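**Butcher block top for a drinks table: oil or varnish?**

*Florencio Montes, March 2019*

I just got a butcher-block top and I'm so happy with it! It has those long strips that go from pale to honey, and I want to keep the color. It's going to be our drinks table, so there will be soda cans on it all day long. I've put a shallow wooden tray toward the back to hold six of them in two rows, but people will set cans down wherever they like, of course.

Do I oil it or varnish it? And how fine do I sand first? I have 180 grit paper in the garage and could buy more.

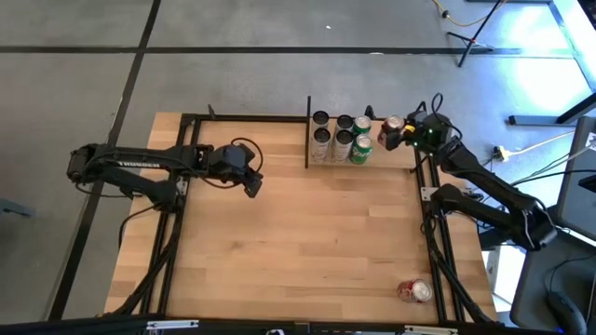 One more thing: I'd love to sort the cans by flavor so guests can grab one without reading labels. Front to back, or side to side?

**Zdeňka Procházka**

Oh, you'll love it, mine has been in use since January and I still pet it when I walk by! Go with oil. Sand with the 180, wipe off all the dust, then do one pass with 200 or whatever is close to that at your store. Always go along the strips, never across. I used five thin coats of Granov oil and let each one dry overnight (wipe off the extra or it stays sticky, ask me how I know). Water rings do show up if a cold can sits too long, but a light sand and a dab of oil takes them right out. Do the underside too!

For the cans, columns all the way! One flavor per column, front to back, so when the front one goes you just slide the next one up.

**Leandro Arrieta**

Varnish. Less work.

**Toivo Partanen**

I'm with Zdeňka on the oil, but test it on the underside first. Oil can turn the pale strips a good bit yellower. And put a thin cork mat in the tray, it soaks up the drips nicely.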